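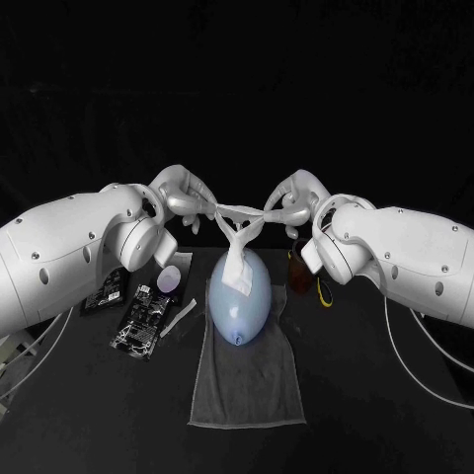

**Staveo revises prep sheet for inflated balloons**

29 October 2021 – Party supply wholesaler Staveo has issued a revised preparation sheet for inflated balloons that are to carry vinyl lettering or other adhesive decoration. The sheet replaces the May edition and applies to all orders filled through the Climard and Mendonça counters.

The main change concerns how the balloon is held while its surface is cleaned. The May edition allowed it to be propped in a cardboard ring or a shallow bowl. The new edition calls for a terry towel laid flat on the table, with the balloon resting lengthwise on it and the knot toward the operator. Rings and bowls are withdrawn for oval shapes, which tend to rock on a narrow support and can pick up a scuff line where they touch the rim.

Staveo recommends a dark towel, grey or charcoal, as lint and loose powder show up more readily against it when pale colours are being prepared. Towels should be washed without fabric softener. A frayed edge is acceptable provided no loose threads reach the area under the balloon.

The second change deals with wiping. Paper towel is no longer permitted on pastel or pearl finishes. In its place the sheet specifies plain white tissue, unscented and free of lotion. The tissue is to be held at two edges, lowered onto the upper surface and drawn across under its own weight, with no pressure from the fingertips. Where the upper edge bunches between the hands, the lower part should still lie flat. A tissue that has twisted along its full length is discarded.

Fingernails, rings and watch straps remain the leading cause of bursts during preparation, according to the notes appended to the sheet. Staff are asked to keep pens, blades and opened packets to one side of the towel.

Ronaldo Bastos, who drafted the revision, said the wording followed a bench comparison of 300 balloons at a filled length of 29 cm. The lot was divided evenly between the old and new supports. "We had 11 bursts on the rings and four on the towel," Bastos said. "The lettering result was less clear. Adhesion was better on the tissue-wiped surfaces, but humidity in the room was not controlled, so we have left it out of the sheet."

The comparison covered latex only. Foil balloons are dealt with on a separate page and keep the existing instructions, including the use of a barely damp cloth along the seam.

Decorators who use the Pritska lettering range should note that the waiting time between wiping and application has not changed. The backing film is still to be peeled from the end nearest the knot, where the surface curves most sharply, and the letters pressed down from the centre outward. Stretching the film to close a wrinkle is listed as a fault – the letter lifts again as the balloon loses volume.

Printed copies of the sheet will be packed with cartons leaving the warehouse from Monday. Counter customers can ask for one with any purchase of lettering. The May edition should be recycled.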